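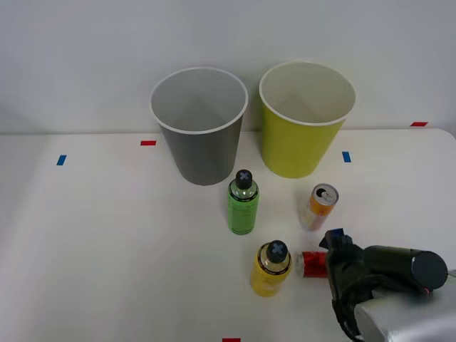 Drinks and paper cups: frequently asked questions

Applies to the meeting rooms and the shared kitchen at Skoltitach. Last revised 22 Sep 2019.

Which cups are supplied?
Tapered paper cups in two sizes. The grey cup is the smaller and the yellow-green cup is slightly larger. Both are white inside with a rolled white rim. The colour identifies the size and has no bearing on what may be poured into the cup.

Can the cups be used for hot drinks?
No. They are single-wall cups for cold drinks. Mugs for tea and coffee are in the cupboard over the sink.

Where should cups be placed when a table is set?
At the back of the table, open end up, with the bottles and cans in front. Full bottles are heavier than empty cups and should not have to be lifted over them.

How are unused cups stored?
Upside down in the sleeve they came in, one size per sleeve. The two sizes will nest but tend to jam, and the rims deform when they are pulled apart. Cups that have stood open on a table overnight are not returned to the sleeve.

Which drinks are kept in stock?
Soft drinks in plastic bottles with screw caps and in aluminium cans with pull tabs. The range depends on the supplier, Oosthuizen, and changed in August. Green and yellow bottles are separate lines and are ordered separately.

Should cans stand or lie down?
Unopened cans may do either in the fridge. On a table they should stand. A can on its side will roll if the table is knocked, and a dented can should be set aside even if it appears sound. Opened cans always stand.

How long does an opened bottle keep?
With the cap screwed down and the bottle in the fridge, 2 days. Write the date of opening on the label, not on the cap – caps get swapped. Opened cans are emptied the same day.

Who may take drinks from the meeting room stock?
Anyone attending a booked meeting. Drinks for other purposes come out of the kitchen fridge and are entered on the sheet on its door.

What happens to bottles and cans after a meeting?
Empty the remaining liquid into the sink. Bottles go in the plastics bin with the cap on and the label left in place. Cans go in the metals bin. Please do not crush cans end to end, as the Brerura sorting unit rejects flattened discs.

Are paper cups recyclable?
Not in the paper bin. The lining has to be separated from the board, so used cups are stacked in the tube beside the sink. The tube holds 81 of the smaller size. Drain each cup before stacking. Cups containing food waste go in general waste.

Something has been spilled on a white tabletop. What should be used?
A damp cloth and washing-up liquid, followed by a dry cloth. Coloured drinks can mark the surface if left. For a dried mark, lay the damp cloth over it for 5 minutes and wipe again. Scouring pads and bleach are not to be used on the Zillen tables – the finish dulls and cannot be restored.

Who places the orders?
Elmarie Adams, facilities office, room 2. Requests for a particular drink should give the flavour, the container type and the date required.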